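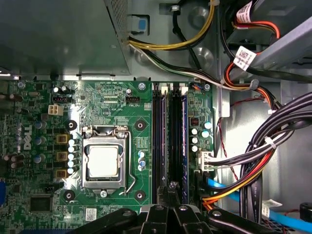

Figure 4.1 Processor socket and memory slots on a Dell desktop motherboard

Chapter 4
The Processor and its Surroundings

The processor is the part of a desktop computer most often damaged by careless handling. This chapter covers the socket, the bracket that holds the processor in place, and the components grouped close to it.

In Figure 4.1 the heatsink mounting holes surround the socket, one near each corner. The capacitors and chokes to the left belong to the power-delivery area — do not press on them when working on the bracket. The four memory slots to the right are dealt with in Chapter 5.

Before starting the exercises, switch off at the wall, unplug the mains lead and put on an earthed wrist strap.

Key terms: socket, retention lever, heat spreader, choke, DIMM.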